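Notebook, Deltungate cell, drinks prep task
7th October

Goal for the session: 40 teleoperated demos of the bar task on the UR arm, operator in the leader rig, same prompt throughout. Alžběta drove, I logged.

Got through 13 before stopping. Of these, 2 are unusable (operator backed out of the approach and re-entered, which the Falto segmenter splits into separate episodes). The rest replay without faults.

Notes on driving:

Approach to the lemon slice has to be near vertical. If the operator tilts the wrist to see better, the lower finger touches the board first and the force limit trips. Told Alžběta to watch the overview feed until the fingers are at slice height, then switch to the wrist feed for closing.

Knife is harder than expected. It lies flat and the fingers need to straddle the handle. Current workaround is to press down lightly before closing — works, but the policy will copy the pressing and I am not sure we want that on glass.

Leader-to-follower lag felt worse after lunch. Measured it against the Wieser clock and found nothing. Possibly operator fatigue. Shorter blocks next time, 3 demos and then swap.

Wrist view carries very little when the gripper is close to a plain surface. Fladow exposure lock is on, so it is not hunting, but there is almost nothing for the encoder to work with. Consider masking wrist frames below a sharpness threshold and letting the overview view carry those steps. Check what we did in April before writing new code.

Overview first, then wrist:
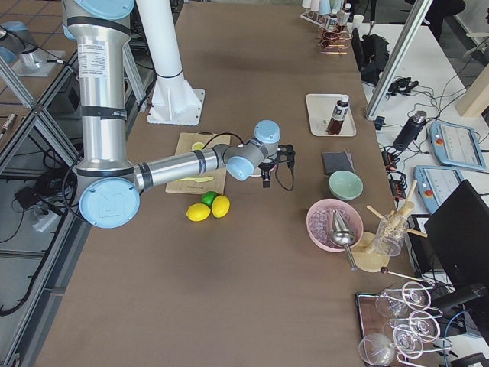
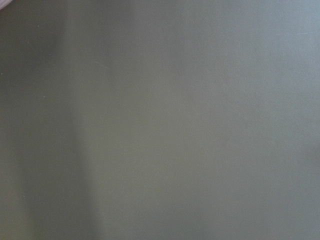 Regula Egger read the draft and disagrees about masking. Her point is that the policy gets the same blank close-ups at run time, so if we drop them from training it will meet them for the first time on the arm. She would keep every frame, add gripper width to the input, and only look at masking if the grasp on the knife still fails after over 40 clean demos.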